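The van that comes when the bus doesn't

By Maureen Rowbotham
13/11/2020

I first rode in a Fliria van by accident. I'd missed the last bus out of Narnanberg, it was getting dark, and the woman next to me at the stop said I should just call one of the little electric vans. So I did! Twenty minutes later I was home, and the driver had told me all about his daughter's wedding on the way.

That was in July. I've used the service a lot since then, and I kept wondering who was behind it, so last week I called up Rosário Lobo, who started Fliria with her business partner Geert Willems, and asked if I could come and bother them for a morning. She said yes before I'd finished the question.

Their office is over a bakery (dangerous, I'd weigh twice as much) and Lobo does most of the talking. She drove a regular city bus for years before this.

"I had the early route out to Aquino," she told me. "I'd pull up at the same stops every day, and half of them were empty. Then I'd talk to people in the grocery store and they'd say, oh, we never take the bus, the stop's a mile from the house. We were driving a huge diesel bus past people who needed a ride and couldn't get to it."

Fliria runs on demand. You call or use the app, you say where you are and where you're going, and a van swings by with whoever else is headed that way. It began with 2 vans and a phone line. The phone line is still there, and Lobo says she'd give up the app before she gave up the phone.

"My mother isn't going to use an app," she said. "She'd walk first."

Willems came in around then with coffee and a bag of rolls. He looks after the vans and the charging, and he's a quieter sort, until you bring up batteries. I brought up batteries.

"Everybody asks about range," he said. "Range on paper doesn't help me. I want to know what I get in January with the heater on and the door opening every five minutes. That's a different number, and I plan the whole day on that one."

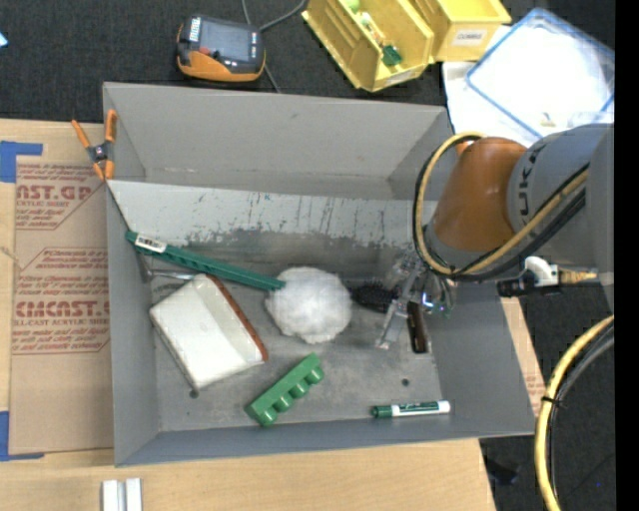
An open gray bin on a wooden tabletop, with an orange-handled clamp on its rim.

His answer has been to charge in short stretches between runs and keep the vans close to their home streets. Each one has its own patch of town. Drivers don't love it when they get moved, he admitted, and neither do the regulars, who get attached.

I asked about money, which made both of them laugh a little too long. A ride costs the same as the bus inside town and a bit more to Aquino. The town pays part of it under a contract that comes up for renewal, and Lobo doesn't pretend that isn't on her mind.

"We have 700 people signed up," she said. "I know a lot of them by voice. If the contract goes away, I'm the one who has to answer the phone and tell them."

This year has been rough, too. Ridership dropped off hard in the spring, and they cut back to one household per van for a while. Willems spent those weeks taking groceries to people who couldn't go out, at no charge, and some of those people now ride with him.

Next up is Drerach, across the river, where there's no evening bus at all. Salvador Marinho, one of their first drivers, has been going over there on his days off to knock on doors and ask folks where they'd want to go.

"I had a list of 30 places by the end of the first street," Marinho told me when I caught him on the stairs. "The swimming pool won. I'd have guessed the hospital."

Lobo wants the Drerach van running by spring. Willems wants a second charger installed over there first, and they were still going back and forth about it – cheerfully – when I put my coat on. I took one of the rolls for the road and called a van home.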